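Wolero Communion Ware: Trays, Cups and Refills

Churches & Chapels > Communion > Sets 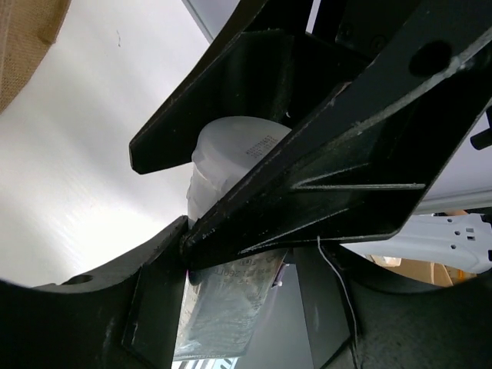 We have been using the Wolero tray set at our own church since January, and I'm so happy we can finally offer it here! It's a stacking communion set for congregations that serve individual cups, and it suits a small chapel just as well as a full Easter morning.

Each tray sits snugly on the one below (no wobble when you carry a stack up the aisle), and the cup holes are just deep enough that the cups lift out easily for older hands and for children. The lid is plain, with no cross or other emblem, so it looks at home in most traditions. Rochelle Merrick asked us for a plain one for years, and now there is one.

What comes in the set
2 trays
1 lid
1 base
1 sleeve of cups to get you started

Cup refills
Refills come in boxes of 400 or 900. The cups are the same in both, so go by how much cupboard space you have. If you already own a different tray, ask us for a few sample cups before you order a whole box, as older trays can have narrower holes.

Bread plates
The Wolero bread plate stacks on the same base. It has a wide rim and a shallow center, and it works for wafers, cubed bread or a whole loaf that will be broken at the table. We love it with a round loaf! Sold separately.

Filling the cups
You can fill straight from a small pitcher, but the squeeze filler is a joy if you have many trays to do before the early service. Kiri Rewi sets up for two services in our building and swears by it. Fill the cups after they are in the tray, leave a little room at the top, and put the lid on before you move anything.

Care
Wash trays by hand in warm, soapy water and dry them with a soft cloth. Grape juice left overnight is sticky and a nuisance, so a quick rinse after the service helps a lot. Please don't use scouring pads or silver polish.

Price
Set as listed: $135
Extra trays, bread plates and fillers are priced on their own pages.

Ordering
Churches can pay by card or ask for an invoice. If your church needs sets for several locations, write to Mihret Lemma at the Gustow office and she'll put together one order with separate delivery addresses. Engraving on the base is available and adds a little time, so let us know early if it's for a dedication or a memorial gift.

See also: Maihi home visit kit, Skasirico altar linens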